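Leave the cell alone: a case for dull maintenance

There is a two-arm cell at the back of our shop in Clikorville that folds mailer boxes, and I have spent more of the past year looking after it than I have spent improving it. I think that is the correct split. Most people who run small cells have it the other way around, and it costs them.

The habit I am arguing against goes like this. The cell drops a box. Someone opens the laptop, finds the motion where the flap slipped, and moves a waypoint a couple of millimetres. The next box folds. Everyone goes back to work. A week later a different flap slips, and another waypoint moves. By the end of the season the program is full of small corrections, each made against a machine in a slightly different state, and nobody on the floor can say what the original values were or why they changed.

I did this myself for months. When we finally put a straight edge against the mounting plates, the left one had shifted on the rail. Every waypoint I had touched since April had been an attempt to follow it. We squared the plate, torqued the bolts, put the old program back, and it folded boxes the way it had when it was new.

So we have a rule now. No one edits a motion until the hardware check has been done and written down. The check has two parts and takes one person less time than a coffee break. First the mechanical things: plate bolts, finger screws, the cable loops behind the wrist cameras. Then a blank gets placed by hand and both grippers are brought to it slowly, so that whoever is doing the check can see where the fingers land on the cardboard.

The cable loops deserve more respect than they get. A hose that is a little short will pull on the camera when the wrist turns to its limit. It won't break. It will just tip the camera a hair, and then the cell sees the crease somewhere other than where it is. We chased one of those through the vision settings for two days. The repair was to free a clamp and give the hose more slack. I have since marked the clamp position with paint, and I would tell anyone with wrist cameras to do that before they do anything clever.

Fingers wear as well. Cardboard feels soft, but it is abrasive stuff, and it polishes a gripper finger until the grip that worked in the first month no longer does. The tempting answer is to raise the closing force. That works until it starts crushing the flutes along the edge, and then you have boxes that are folded and no good. Swap the fingers. They are cheap. We keep a spare pair in a drawer with the date of the last change on the lid, and I check the grip on a scrap panel before I trust it with a full blank.

Then there is the stock. Our blanks come from Trolano and they are decent, but board takes on moisture, and a stack left near the roller door for a weekend behaves differently from one kept inside. The creases go soft. The flaps lean. We had a run of 68 blanks where 52 folded cleanly and the rest had to be finished by hand, and the first thing anyone proposed was retraining the fold. I asked for a fresh stack. The trouble went away. I don't say the software is never at fault. I say it is the easiest thing in the building to change, so it gets the blame first.

Part of the check I have come to insist on is handling more than one blank, with some ordinary clutter left at the back. A cell that has only ever been checked on a bare surface with one colour of board will pass every time and tell you very little. Ours gets pink and blue, at different stages of folding.

Both arms at the pink board, then two views from the wrist cameras:

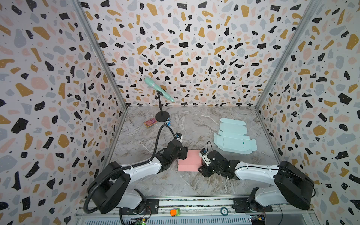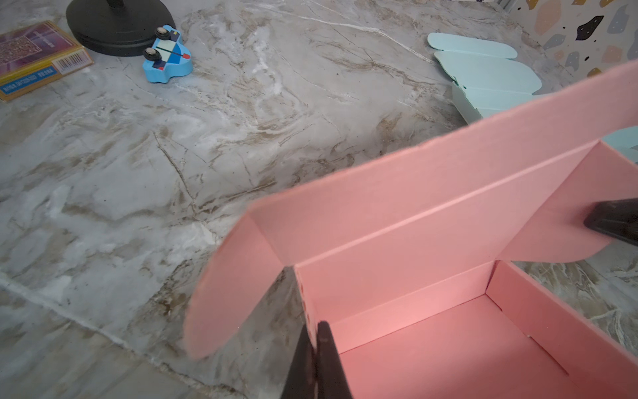
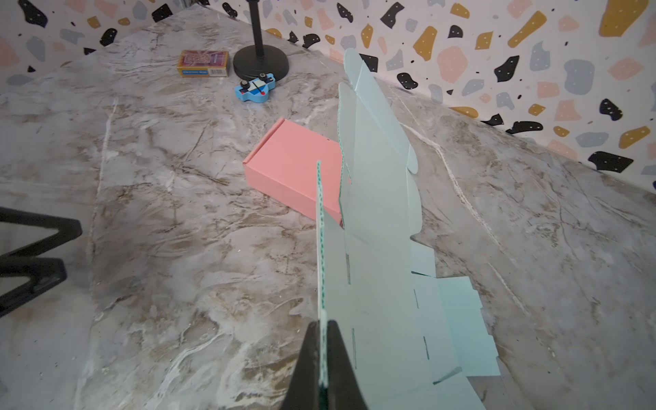 The objection I hear most is that a good enough controller should cope with all of this. If the plate drifts, the cameras should notice. If the board is soft, the arms should adjust. A fellow from Ó Dubhghaill, the integrator who put in our first rail, put it to me that routine checks were a holdover from dumber machines. I see his point, and I like it when a machine copes. But coping hides the fault. An arm that quietly corrects for a loose plate will go on correcting until the bolt falls out, and you will hear about it from the bolt.

There is also the question of who does the work. A waypoint edit needs the one person who knows the program. A bolt check needs anyone with a torque wrench and a printed sheet. In a shop our size that matters a good deal. When I was away in winter the cell ran on the sheet alone, and it came back to me in the same shape I left it.

Reltholm, who supply our control software, now offer a log that compares today's joint positions with a saved baseline. I think it is useful and we have switched it on. I would still have someone walk over and put a hand on the plate. The log can say that something has moved, but it can't tighten it, and an alert on a screen is easy to close at the end of a long shift.

If I were starting again with a new cell, I would spend the first day on the baseline before folding a single box for a customer. Paint marks on the clamps, a scribed line where each plate meets the rail, a copy of the untouched program saved somewhere awkward to overwrite. Then I would tape the check sheet to the guard at eye level, with a pen on a string.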